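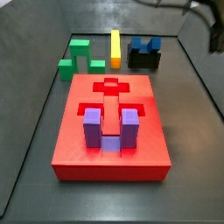 Tusetance slot board and block set: four months on

I bought this in the end because I was fed up with teaching our arm on offcuts. We have a small bench cell at Whitelaw, one arm in a low grey enclosure, and for ages the only way I had of telling whether it was set up properly was to run a real job and see what came out wrong. The Tusetance set is a thick red board with slots cut into it, plus a handful of chunky coloured pieces that go in the slots, and it has taken over as my check after every bit of maintenance.

First impressions were good. The board is a proper slab and it stays where you put it, which I can't say for the Oltow one we borrowed before (that one crept across the bench every time a piece went in slightly off). The colours are bright enough that you can shout "the green one's leaning" across the workshop and everybody knows what you mean.

Setting it up

The leaflet is one folded sheet and it skips the bit that matters, so here's how I do it. Wipe the bench down first, because grit under one corner tilts the board and you'll spend your morning chasing a height error that isn't there. Board in the middle, loose pieces in a row along the back, where the arm can get at them without swinging over the board more than it has to. Then teach the purple U-shaped block before anything else. It has two tall uprights with the strip down the middle of the board running between them, so if your rotation is out even a touch, one side will bind and you'll feel it straight away.

After that I go green arch, yellow bar, blue. The yellow bar is the fussy one at our end. Stood upright it's tall and narrow, and if the fingers don't close evenly it gets nudged over before it's gripped. Annoying the first time! But that's how I found out that one of our finger pads had worn down further than its partner, so I forgave it.

Blue stacked on the black block is my height test. Teach the pick with the pair stacked, and if the arm has lost its zero it either closes on nothing or grabs the black as well.

Living with it

Aileen Aquino, who shares the cell with me, runs the whole thing slowly at 4 in the afternoon when the production work is finished. I'm a morning person so I do mine before the kettle. A full go takes some 30 minutes if you're teaching from scratch, a lot less if you only replay the saved points and watch. We've logged 27 faults with it so far, mostly dull things: a loose finger screw, a cable tie that had slid along and was tugging at the wrist, a tool offset somebody had typed in with the wrong sign (me).

Do look at your cables while you're at it. Ours loop over the top of the back wall, and a slow replay is the best chance you'll get to see whether they pull at full reach.

Grumbles

The shiny top. It looks smart, but under our strip lights it throws reflections about, and the red bounces on to the sides of whatever you've put in it. Fine if you're teaching by eye from close up, less fine if you use vision. Nestor Espiritu tried it with the camera on his Stedus cell and had to turn a lamp to the wall before it would find the edges of the purple block. A matt version would get my money tomorrow.

The slots could also do with a small lead-in at the top edge. As they are, it's a straight drop, and a beginner will get a lot of jams. I knocked our speed right down for the last little bit of each placement and that sorted most of it.

And there's no storage. Ours lives in a biscuit tin with the lid taped on.

Would I buy it again?

Yes, for a cell like ours. They say the pieces are good for 2,000 placements before the corners round off, and we're nowhere near that, so I can't tell you if it's true. If your arm never gets moved, bumped or taken apart you could probably live without it. Ours gets all three — usually in August, when the cover staff are in — and I'd miss it now. Four stars, with the last one held back for the glare.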